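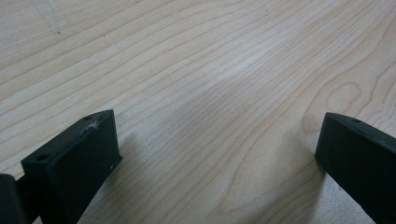
One commenter on my last post wants to know why I'm still printing fingers when I could buy a finished pair and be done by dinner. Fair question. The commenter has clearly never met me.

So, the gripper. This is the hand-held one, the version you squeeze yourself so that the arm can learn from it later, assuming I ever finish the arm. The fingers are on their 6th revision. Revision five had a lovely curve to it and could pick up nothing thinner than a sandwich. The new ones are plain black blocks with a slope on top, and they look like something you'd use to stop a door. I'm very proud of them.

The holes are for swapping pads. I have 3 kinds of pad at the moment, all cut from the same sheet of rubber, and I keep telling myself they behave differently.

The logging script (Zostby, named after a typo I never fixed) has now saved 3,006 open-and-close cycles, and the left finger still arrives a hair before the right. I blamed the linkage, then the spring, then the weather. Last night I found a washer on the floor that looked very much like it belonged to the linkage. It's back in, and the gap is smaller, though I wouldn't call it gone.

I do most of this over the wood top, with the camera looking down past the fingers. The grain is prettier than anything I've built on it, and my tracking code agrees — it keeps locking on to the wood and ignoring the gripper. A gray mat would fix that. I've owned a gray mat since October. It's under the printer, keeping the printer quiet.

Next up is the wrist mount, or possibly moving the printer.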